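April, the Brolunwood house

Morning

Up at 6:30. Rain on the porch roof, then it quit. I had toast and the last of the plum jam and read over the notes for the choir meeting, which I ended up not needing. Pantelis Papadakis called at eight to say he has found a bass for the spring concert, a man from Satby who sang in a church choir there and can read music. That gives us three basses. He wants to put the Bellamy piece back on the program now. I said we should hear the man first.

I worked on the alto part of the Bellamy anyway. Page 9 is still the trouble. The line sits low for two full pages and then asks for a D with no warning. I marked breaths in pencil, erased them, and put them back where they were. My edition and Anika's don't agree about the slur in the second measure, so somebody is going to be wrong on the night unless we settle it.

Drove to Dostau for the music folders. The store had 35 in black and wanted me to wait two weeks for the rest. I took the 35. We have 40 singers on the list but some of the older ones like their own folders and won't give them up. Gas, stamps, a bag of onions. Home by noon.

Afternoon

Slept badly last night, so I lay down after lunch and did not sleep then either. Ran the alto line in my head instead. I had put the green sheet on the bed before I left for Dostau and still had to do the rest of it. There are two marks on the wall in there that I keep meaning to wash off. One looks like pencil.

Anika Kapoor came by at three with her copy and we sat in the kitchen and compared. Her slur goes over the bar line and mine stops short. She thinks hers is right because it matches the tenor. I think so too, though I didn't like having practiced it the other way all month. We sang it through four times. The D is easier if I stop thinking about it on the page before. She suggested dropping the jaw on the word "river" and it helped.

We also talked about the hall. The rent is going up to 500 for the night, and that includes the piano but not the tuning. She would move the concert to the school. I don't like the school. The sound goes straight up into the ceiling and stays there, and the sopranos push to make up for it. Left it undecided.
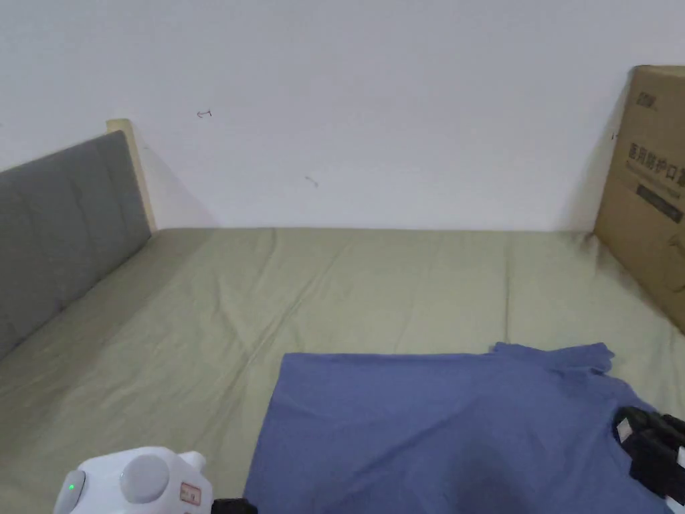 Evening

Rehearsal at seven. The new bass came. He is tall and quiet, sat at the end of the row, and was right on pitch from the first page. Pantelis looked very pleased and tried not to. We did warmups, then the two folk songs, then the first half of the Bellamy. It held together until page 9, where the altos went flat as a group and took the tenors along. Second time was better. I told the section about the slur and everyone penciled it in.

Handed out folders. Took names for rides to the concert, wherever it is going to be.

The tempo in the second folk song is still too slow. I said so to Pantelis while we stacked chairs and he said he would think about it, so it will stay slow for another week at least.

Home at 9:40. Soup. Throat a little sore, so tea with honey and no singing tomorrow before noon. Need to call the piano tuner and ask Anika for her recording of the tenor part.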